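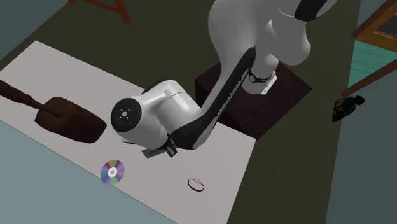
**Do I need to know how to program?**

No. You need one steady hand and the ability to hear "start over" without taking it personally. You steer the arm by remote control, and Hutar writes down every motion, including the ones you'd like to forget.

**Can I just grab the arm and move it?**

On the real one at Cotia, yes. Put it in hand-guiding mode first, or you'll be wrestling it, and it has more patience than you do. In the simulator there's nothing to grab, so use the controller.

**How many demonstrations do you want?**

Our first set had 165. We kept 134. The rest were mostly people changing their minds halfway — the robot learns that too, and very faithfully.

**Where should the fingers go on thin things?**

One on each side, then close. Slow down before contact. Shoving a card across the table until it surrenders is not a grasp, although Eusebio Manzano has submitted it as one. 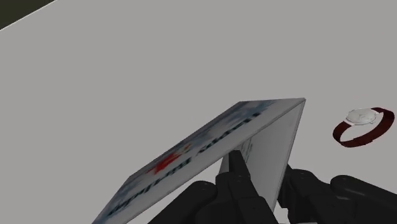
*Gripper fingers on either side of a birthday card. Simulator view.*

**I bumped something else. Do I throw the run out?**

If you bumped it and carried on cleanly, keep it and tick the "contact" box. If you bumped it and then chased it around the table, throw it out.

**What about long pauses?**

Trim anything over 2 seconds. Hutar can't tell thinking from doing, and a policy trained on your coffee break will take one.
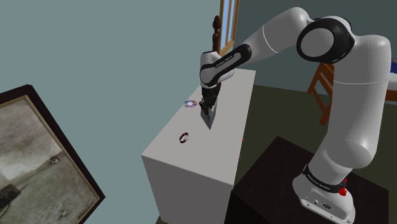

*Paredes, 23 April 2022*

**Has anything changed since the last version of this page?**

The upload limit is now 1000 runs per account. No one has come close. Files from the old Birkomex controller still load, but the left and right buttons are swapped, so check a replay before you send us a whole afternoon of it. We plan to fix this by August.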